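Whiteboard or wall planner for a shared workshop schedule?
Forum: Small Shop Talk > Running the Place

siscombe_joinery
Monday, June 4, 2018
We are six people sharing one building in Gorkton, and the job schedule has outgrown the clipboard by the door. Everyone has a phone, but half of us don't look at it with dusty hands, so an online calendar is out. I'm deciding between a big magnetic whiteboard and one of those printed year planners you write on with a wet-erase pen. The wall I have in mind is by the loading door and gets sun until lunch. Budget is small. What are people using, and what would you not buy again?

planer_knife
Whiteboard. We tried the printed planner first and the boxes were too small for anything except initials. A job like "second coat, pick up hinges, call client" does not fit in a box the size of a stamp. Get the biggest board the wall will take.

dovetail2000
I'd go the other way. A whiteboard gets wiped. It gets wiped by accident, by sleeves, and by people who think a job is finished when it isn't. In May we lost a delivery date that way and had a truck show up with no one there to unload it. The planner stays put until you take a damp cloth to it.

planer_knife
You can lose a date on anything. Take a photo of the board every Friday and you have a record.

dovetail2000
A photo on Friday doesn't help with something rubbed out on Wednesday.

kornik_upholstery
Both have problems. What matters more is the surface. Cheap melamine boards ghost after a year, and in direct sun they ghost faster because people leave the same grid up for weeks and the ink bakes on. Porcelain steel costs more but ours is 17 years old and still cleans up. I bought it used from an office that was closing. Check the classifieds before you buy new.

siscombe_joinery
Used is a good idea, thanks. Does the sun matter that much? It's the only wall everyone walks past.

kornik_upholstery
It matters for the ink and for glare. If you can't read it from the bench people stop looking. Can you hang it on the side wall, at a right angle to the door? You'd still pass it.

benchdog_annie
We have a Makris board, 2 years old, in a shared print studio. Some things I'd do again:

Lay out the grid with thin black tape, so you never have to redraw it.
One row per person, one column per day.
Put deliveries in red and leave red for deliveries only.
Keep the pens on a string.

I would not bother with the colored magnets for each job. Everyone was keen for a week and then they all ended up in the bottom corner. 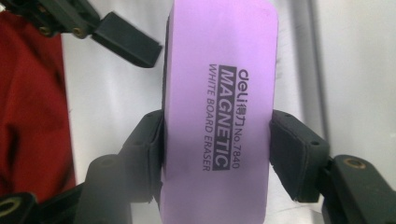 Tape does lift at the ends after a while. I run a fingernail along it when I pass, and replace a strip when it gets bad. A roll lasts a long time.

planer_knife
Agree on the tape. Disagree on the magnets. We use them to hold the cutting lists under each job and I'd miss them.

benchdog_annie
Holding paper is fine. I meant using them as a code, where green means waiting and yellow means glue-up. Two people remembered what the colors meant.

dovetail2000
One more point for the planner and then I'll leave it. You can see the whole year. With a weekly board, anything past next week lives in somebody's head.

kornik_upholstery
That one I'll give you. We keep a narrow column down the right side headed LATER. It isn't a year, but it catches most of it.

siscombe_joinery
OK, I've measured the side wall and there's room for a decent board if I move the first aid cabinet. Plan is a used steel board for the week, tape grid, red for deliveries, LATER column on the right. I may hang a cheap printed planner next to it for vacations and the big installs. There is a board listed across town and I'm going to look at it after work. What should I check for on a used one?

kornik_upholstery
Write on it in a corner, wait a few minutes, wipe it. If it leaves a shadow, offer less or walk away. Look along the bottom edge for rust too, and make sure the wall brackets come with it.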